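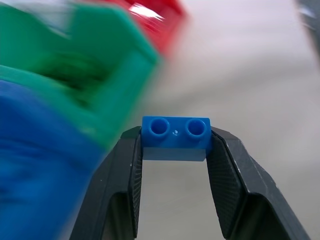
Putting the online grocery order away without losing your morning

Our groceries come on Monday at about seven, and for ages the bags sat on the floor until lunch while the frozen peas went soft. I've since become a bit obsessed with unpacking (my kids find this hilarious) and I'm thrilled to share what works in our kitchen!

Clear the bench the night before. Dishes done, fruit bowl moved, one tea towel laid out for anything that comes in damp.

Make room in the freezer first. I shuffle everything to the left so the new stuff goes in on the right, and then we eat from the left all week. Such a simple habit and I love it.

Open the cold bags before you check the docket. Milk, meat and yoghurt go straight in the fridge. You can work out whether the shop forgot the capsicums afterwards.

Check substitutions the same day. Ulport, who deliver to us, let you knock back a swap through their app, but I once left it until Wednesday and got stuck with a kilo of parsnips. We had parsnip soup, parsnip chips and a very odd parsnip cake.

Eggs: open the carton and give each one a little wiggle. If it won't move, it's cracked and stuck to the bottom.

Split the mince while it's fresh. I buy the big tray and press it flat into freezer bags, 2 to a meal for our hungry lot. Flat bags stack like books and thaw so much faster in the fridge overnight.

Wrap celery in foil and stand herbs in a jar with a splash of water. Coriander is the fussy one – pop a loose bag over the top and change the water every couple of days.

Keep the paper bags. They line the compost caddy beautifully, and a folded one under the potatoes catches all that dirt. I had over 100 of them behind the laundry door before I gave a stack to my neighbour Panagiotis for his tomato seedlings.

Last of all, stick the docket on the fridge and cross things off as they get used up. Next week's order practically writes itself, and you'll stop buying mustard. We still have four jars.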